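Home & Community | Shared Kitchens

Home News Programs Resources Contact

Citwood Housing Office
1/9 The Citwood Housing Office has completed its March review of kitchen storage in the Hillport residences. A short summary follows for residents and building staff.

2/9 The review covered 70 kitchens. Each was assessed on one question: can a person walk from the door to the stove without stepping around anything?

3/9 In 14 kitchens the answer was no. The usual obstacles were seating, fans and storage boxes placed on the floor during cooking and left there.

4/9 Stools that nest should be stored nested, under or beside a table. One stack takes up little more floor than a single stool.

5/9 Tabletops deserve the same attention. Bottles, jars and trays tend to collect there, and residents then prepare food in whatever space remains. Please clear one working area before each meal.

6/9 Pedestal fans may be used in kitchens. Cords must be kept clear of the walking path -- and well away from the stove.

7/9 Views from one Hillport kitchen:
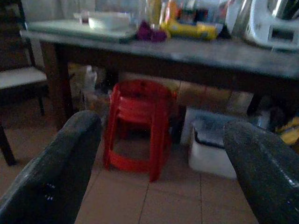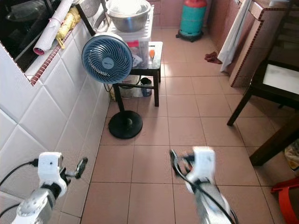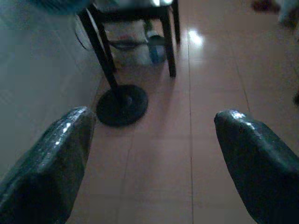

Red stools stacked by the table, first picture; fan, storage box and steel bowl, second; tiled floor along the gray wall, third.

8/9 Gas cylinders
Cylinders are to stand upright, with the valve within reach. Nothing should be stacked against them. Residents who need a wheeled base may request one from the building office.

9/9 Questions about the review may be sent to Eckhard Rieger, Residential Services. Kitchens in the Nornlow building will be visited next, and notices will be posted on each floor before the visits begin.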